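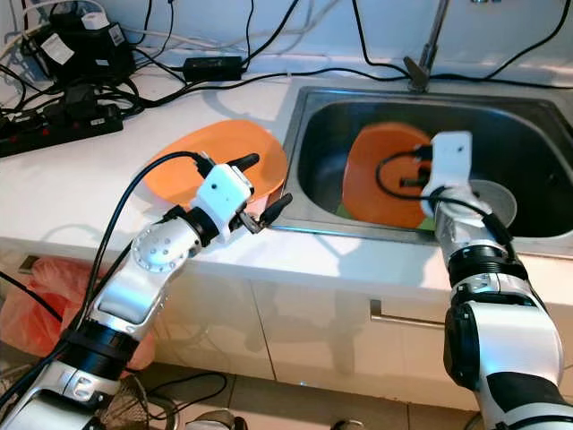 Figure 1. Two robotic arms at a kitchen counter and sink, with an orange plate.

Unit 8: Royal Events and the Opinion Column

Reading for this unit: Petum Reader, section on ceremony. Bring the Cirkham handout from February.

Terms
Set-piece event – an event with a known date and place, such as a wedding, a jubilee or a state funeral. Copy can be planned and partly written in advance.
Waiting event – an event with a known outcome but no fixed time. A royal birth is the standard case. Live pages must be filled before there is news.
Reaction column – a signed piece, usually filed within 48 hours, that comments on the coverage as much as on the event.

Method
The Dandow sample holds 2926 items on royal births and weddings. Each is coded for stance (for, against, mixed) and for use of the first person plural. Shenoy coding rules apply. Headlines are coded apart from body text, as they are often written by a different person.

Problem of "we"
The word may mean the paper, its readers or the whole country. Writers shift between these within a paragraph. Mark each shift in the margin.

Written work
Code two columns of your choice and comment on one in 400 words. Due June 5, 2018.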